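Start-of-shift check, produce sorting table, Skenano bench
Filled in by: Ottavio Bassi
Month: December
Target for this task: 130 good examples

1. Stop button pressed and reset before the arm gets power
OK. I press it every morning and I still jump at the clunk!

2. Arm joints, full slow sweep
OK. Nothing grinding, nothing sticky. The counter was at 3880 when I started (it was due a grease check anyway, so I've put that in the Vunano log).

3. Cable ties and slack
OK with a comment. I redid one tie near the wrist that had worked its way down. Please tug each one, don't just look at it.

4. Finger pads
OK. Wiped both with the dry cloth. No spray on the pads, please, it makes everything slide for an hour.

5. Wrist view and head view both live, clocks matching
OK. Close the fingers, open them, and check that both views show it at the same moment.

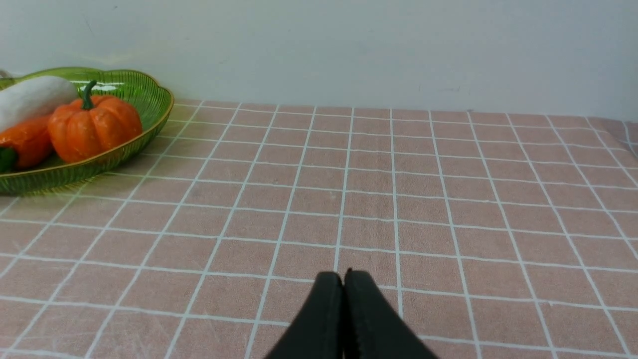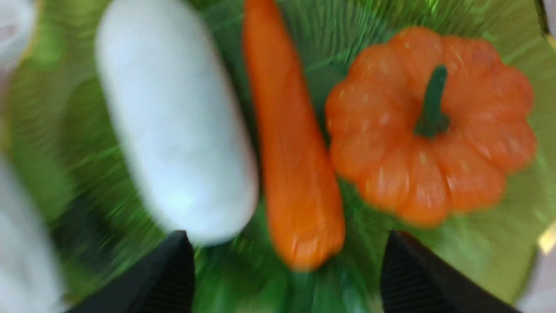
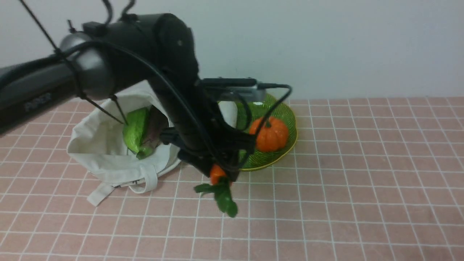 What do I do with a run where the gripper drops something?
Keep it, mark it "drop," and let the recording go on until the arm is back at its start spot. The model needs to see some misses, but they don't go toward the 130.

6. Tablecloth flat and taped
Needs work. The tape on my side is lifting again, and I pushed it back down with my thumb, which will hold until lunch if we're lucky. New roll ordered from Urville.

7. Toy vegetables, cracks and loose stems
OK. Gave every stem a gentle twist. If one comes off, the whole piece goes in the repair box (no glue at the table, I mean it).

8. Start positions changed between runs
OK. I move things after every 4 runs, and I try to be messy about it. My first batch was so tidy that the model only ever reached for one spot!

9. People clear of the arm
OK. Stay behind the floor line while it's moving, even if something rolls off. Pause first, then pick up.

10. Labels and save folder
Not OK at first. 7 runs from the last shift were saved under the Kanaan task name. I've moved them over and fixed the default, so have a quick look at the name before you hit record.

Cleared to run: yes, with item 6 to be looked at again after lunch.
O. Bassi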